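How I sort out a wardrobe full of shoe boxes

I love a shoe box. I keep shoes in them, obviously, but also chargers, birthday cards, spare buttons and the instructions for things I no longer own. The trouble starts when you've got a tall wardrobe of them and you want the one pair that's right at the bottom of the pile. So every December (and again whenever I lose my temper) I have everything out and start over. It takes me an afternoon, with tea.

First, clear a good bit of floor. A hard floor is best, as boxes slide about on carpet and you'll never find the little silica sachets. Have a bin bag open and within reach before you touch a single box.

Then take the boxes out from the top, one stack at a time. Don't empty the whole wardrobe at once! I did that in my old flat in Ustow and had to climb over the lot to get to bed.

Open each one as it comes out. Pull out the old tissue and scrunched paper, and check both shoes are in there and that they're the ones on the label. Mine very often aren't. If you haven't worn them for 2 winters, pop them by the door for the charity shop.
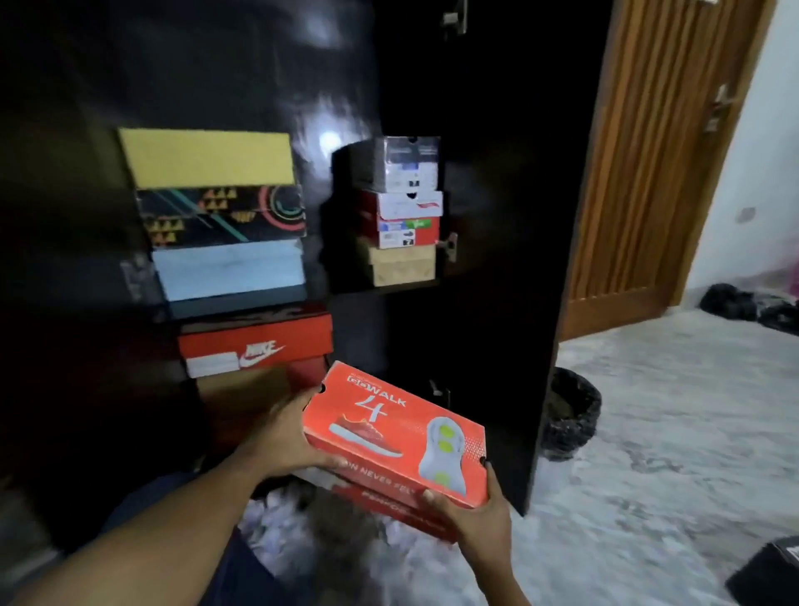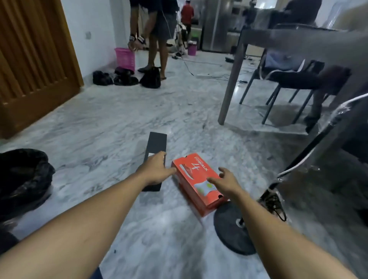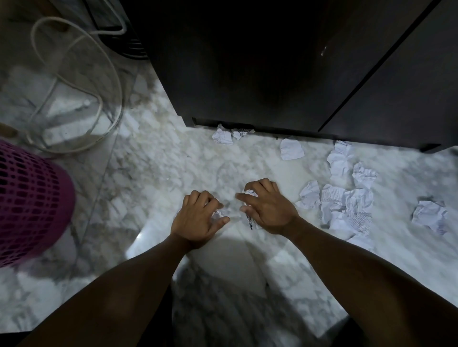
Paper does get everywhere, so have a sweep round before anything goes back in, and poke a ruler under the bottom of the wardrobe too.

Pongsiri left a comment on the first version of this page to say that stuffing ought to stay in leather shoes, or the toes sag, and that plain white tissue is kinder than newsprint, which marked the lining of a cream pair over one damp winter. Fair point, and I've changed my ways: leather keeps its stuffing, trainers don't.

Now for putting them back. Big sturdy boxes go at the bottom and flimsy lids at the top, with the printed ends facing out so you can read them. I keep boots and long thin boxes to one side as they make a stack wobble. Anything I wear every week goes at elbow height.

If the end of a box is plain, write on it. I use white sticky labels, 24 to a sheet, and put the colour and the heel height, so "navy, flat" or "brown, the ones that pinch".

Last thing, wipe the shelf before you load it and leave a finger's width at the back for air. Then shut the doors and put the kettle on again.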